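Cup return starts at the Osthorpe summer market

13 May 2023

The Osthorpe summer market opens for the season on the first weekend of July, and this year the drinks stands will work a little differently. Anyone who buys a coffee, tea or lemonade will be asked to bring the empty cup back to a return point before leaving the square. There is no deposit and no charge. The cups will go to a paper mill instead of into the general waste.

Last season the market sent 97 bags of mixed trash to the transfer station. When the sorting crew opened a sample of them, paper cups took up more room than anything else. Most had been thrown in with food scraps, and once that happens the mill will not take them. The town pays for mixed trash by volume, so a bag full of empty cups costs the same as a bag full of anything else.

The new return points are tall open bins with a liquid drain on one side. Pour out what is left, drop the lid in the left slot and the cup in the right one. Sleeves can stay on. Straws, napkins and stirrers go in the regular trash, which will stand next to each return point. There will be 12 of these stations, most of them along the north side of the square where the food stands are. Two will be by the bus stop, where a lot of people finish their drinks, and one will be at the library steps. 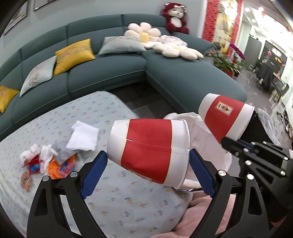

Red-and-white paper cups.

Lids are collected separately and go to Atamby, the same firm that already handles the town's plastic. Cups will be picked up by Pruradura on Monday mornings and baled at its yard on the river road. The company ran a short trial with us at the spring plant sale and collected 1,943 cups over the two days. A small share had to be thrown out, mainly because of soup. Please do not put soup containers in the cup slot, even if they look like the same material.

Stand holders have been sent a separate letter with the list of accepted cups. Plain and printed paper cups are both fine. Foam cups were already banned from the market and still are. Holders with old stock that is not on the list may use it up through the end of July, but should keep a box behind the counter for returns so that it does not get mixed in. Jankauskaitė Bakery will have spare cups from the accepted list for any stand that runs out, sold at cost in sleeves of 200.

Bringing your own mug is still allowed at every stand, and several will take a little off the price if you do. Ask before you order. The water tap by the fountain has been repaired and can be used for rinsing.

The side streets will close to cars at the same times as last year. The bus stop stays where it is. Questions about the return points can be left at the town hall front desk or dropped in the market mailbox by the library.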